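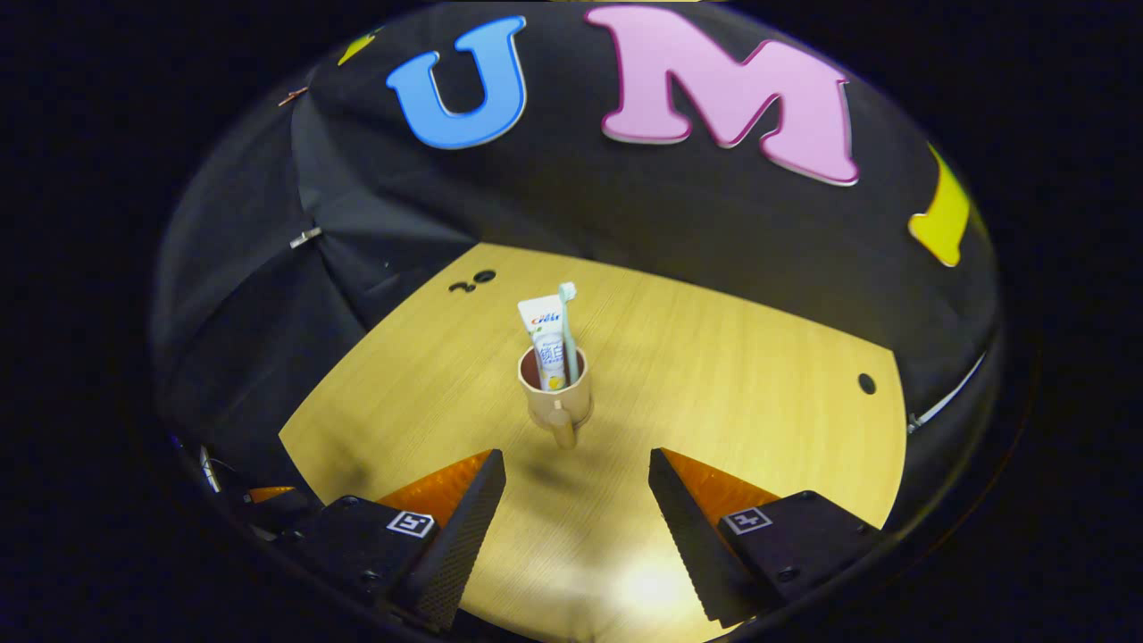 3.2 Small holders and the things kept in them

Figure 4. A cup used as a holder, with a toothpaste tube and a toothbrush standing in it.

The second group of arrangements is what we call small holders. By this we mean any open vessel which was made for another purpose, or for no special purpose, and in which people keep two or more thin objects standing up. In the diaries from Pramatdale and Clonddale the small holder appears in 251 entries, more often than the drawer and the shelf together. The most common case is the cup with toothbrush and toothpaste, as in Figure 4.

We want to make two remarks on this case. The first is about the direction of the objects. In Figure 4 the tube stands with its flat crimped end at the top, and the brush has its bristle head at the top and leans a little to the side. Participants were very firm about the brush. Almost all of them wrote that the head must be up, and several of them found the question strange. About the tube they did not agree. Some households in Clonddale put the cap down, so that the paste collects near the opening, and others lay the tube flat beside the cup and do not count it as part of the set. Vachon and Sandhu, who coded the diaries separately, first gave these two habits the same code. After discussion they were divided, and the numbers in Table 2 follow the later version.

The second remark concerns height. A holder works well when it is lower than the things inside it, because the hand can then take one object without touching the other. In the cup of Figure 4 both objects rise clearly above the rim, with the brush a little higher than the tube. When the tube becomes short from use, people often told us that it "sinks" and has to be searched for with the fingers. One participant in Pramatdale moved her tube to a lower glass at this stage -- she called it the glass for old tubes.

It is also necessary to say something about the handle. Many of the vessels were drinking cups before, and the handle stayed although it had lost its first use. We expected that it would be ignored. In the interviews made in October, however, participants described carrying the full cup by the handle from one room to another, mostly when the bathroom was shared. For these households the cup is a holder and also a means of transport, and we have therefore given it both codes.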